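4.2 Packaging and surface handling

Second part of the study. Section 4.1 dealt with what people buy, this one with what happens once the stuff is out of the bag and on a table. Short version: bottles get put down on their side far more than we planned for, and the wrapping stays around longer than the contents deserve.

Background first. The Suseldale survey gave us 1365 usable entries, each one a single unpacking at a table or counter. Entries with no table mentioned were dropped. Entries from the Flotska pilot were kept seperate, the form was different and the wording of the "where did you put it" question had changed between rounds. We did try merging them. Bad idea, the categories don't line up.

Coding was done in 2 passes. First pass, position of the item: standing, lying, leaning, still wrapped. Second pass, what else was on the surface, meaning outer carton, film, bags, tape, loose caps. Disagreements between passes went back to the original entry and the stricter code won. Leaning was a mess to code and we ended up folding it into lying, see the note under Table 3.

Squeeze bottles were the odd group. Tapered body, small cap or nozzle, label on the wide part. They are sold standing and drawn standing on every carton we looked at, but in the entries people write "put it down", "dropped it on the table", "laid it next to the box". Lying down, a bottle like this has a front and a back in a way it doesn't when upright. The label may end up underneath, or half under a hand. Respondents who wanted to read the label said they picked the bottle up again to do it. Worth keeping in mind for the reading-time measures in 4.4, which start at first contact and so include the extra lift.
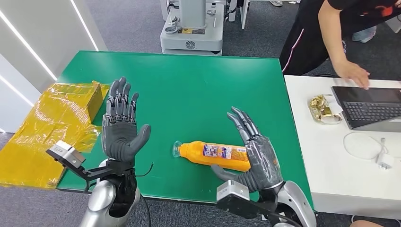
Film is the second issue. Cartons in the Öberg group were listed in the entries as "opened" when the plastic was still partly around them, so opened and unwrapped can't be treated as the same state. We split them. Film that is still on the table takes up room out of proportion to what it weighs, and crinkled sheet is worse than folded, it doesn't lie flat and it creeps over the edge. Several respondents gave up on it and worked in whatever space was left (Tenach form, item 27, free text). Figure 4 shows the kind of surface we mean: yellow bottle on its side on a green tabletop, crinkled translucent yellow plastic along the left and over the edge, a cardboard box partly wrapped in it toward the back.

Color is a smaller point but it came up. Tinted film changes how a carton looks through it, and a plain box can read as a colored one. Coders were told to write the color of the film and the color of the box in different fields, and to leave the box blank if it was only seen through plastic. A fair number of blanks resulted. We left them blank, no guessing.

Tabletops were coded plain or patterned only. A proper contrast measure would of been better, the February round is the only one with enough detail for it.

What we can't say from this data: how long the film stays. The form asks about one moment. Respondents added remarks like "still there Tuesday" but not consistently enough to use. Cap position (pointing toward the person or away) wasn't asked either, added to the form for the next round.

Figure 4. Plastic bottle lying on a table with sheet plastic and carton alongside. Label near the wider end, partly covered.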